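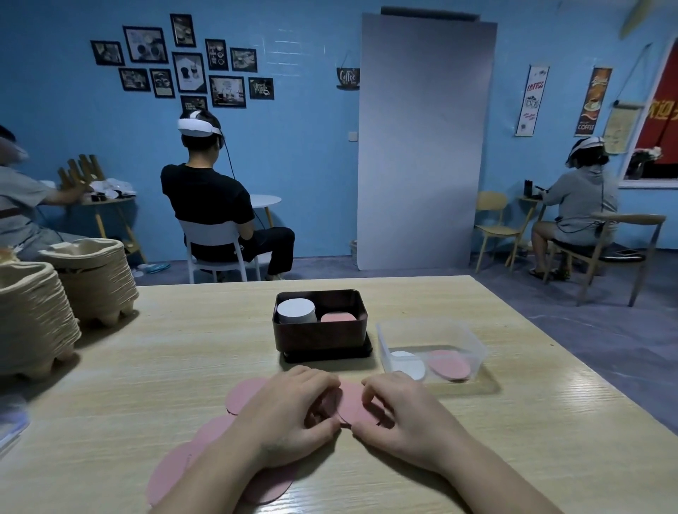 Pink paper discs being laid out in an overlapping line, with more discs sorted by colour in the tin and the tray.

Write the task rules before you collect the data

By the robotics correspondent, Miltden
September 21, 2022

Most arguments about standards in robotics are about force limits, fences and stop buttons. Those rules matter and they are in fair shape. The rules for the human work that robots learn from are not, and they should be.

Take paper discs. A person lays them in a chain, each one partly over the last. It is simple enough that many task sheets give it a single line. The sheet we used at Sivcombe said "arrange the discs neatly". One worker made a straight row. Another made a curve, because a curve fits the reach of the arm. A third squared everything into a pile. All three had followed the instruction, and we had 168 recordings that could not sensibly be put under one label.

A good task sheet should say what counts as finished. It should say how far one disc may cover the next, whether both hands may be used, and what to do with a dropped piece. It should also say what is left open. If a curve is as good as a straight line, write that down, and the person checking the work will not reject it on taste.

Moffat, a sorting project I worked on before that, went too far the other way. Its sheet ran to nearly 200 clauses and set the order in which the fingers should touch each item. People read it once and then worked from memory. The recordings looked stiff, and the errors were still there. A rule that cannot be kept in mind while the hands are busy belongs in the training session or nowhere.

My own preference is for a sheet of 2 pages. The first covers the task. The second covers the people, and this is the one that tends to be missing. How long is a turn before a break? Who may stop a session, and are they paid for the time if they do? Has everyone who could be recorded agreed to it, including those busy with some other task in the same room? These questions have dull answers, and the answers should be on paper before the first session starts.

The usual objection is cost. Balia, the sheet format I have been pushing since January, takes a morning to fill in for a new task, and managers would like that morning back. But sorting out a badly labelled set of 1000 recordings takes far longer, and some of it can't be sorted out at all. You cannot go back and ask what a worker understood by "neatly".

There is a fair point on the other side, that fixed rules make for narrow data. A robot that has only seen one kind of overlap may cope badly with another. I agree, and I would deal with it in the sheet – ask for several layouts by name and record which one was used. Variety that has been asked for can be checked. Variety that comes from a vague sentence can only be guessed at later.

Buyers of this kind of data could move things along by asking for the task sheet with every delivery, in the version the workers had in front of them. Few do so at present. I would start there, and leave the wording of a full standard until we have read a good number of them.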